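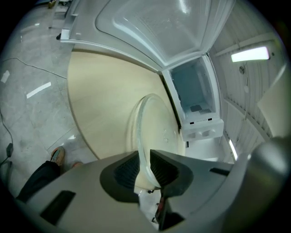
Kirsten Thibodeau
Test technician, gripper bench

27 Sep 2018

Hand-held unit again, ribbed pads on both fingers. Glass plate today, gripped near the rim and held on edge over the round table, appliance door open behind. Same plate for both pad sets so Tadeusz can compare with the Okel pads from August.

Ribbed: 80 lifts, 6 slips. All the slips came when I closed on the plate off center – the fingers make a V and the rim wants to walk toward the tip.
Okel flat pads (August sheet): 80 lifts, 8 slips. Too close to call.

Glass is hard on the camera. Palix lost the rim in 319 frames, nearly all of them with the light fixture ahead of us. Wahyudi thinks exposure; I'd try a lower gain first.

To do: repeat at the sink end with the lights half off. Ask Damian if the Jirklow controller log has finger width, mine stops at the close command.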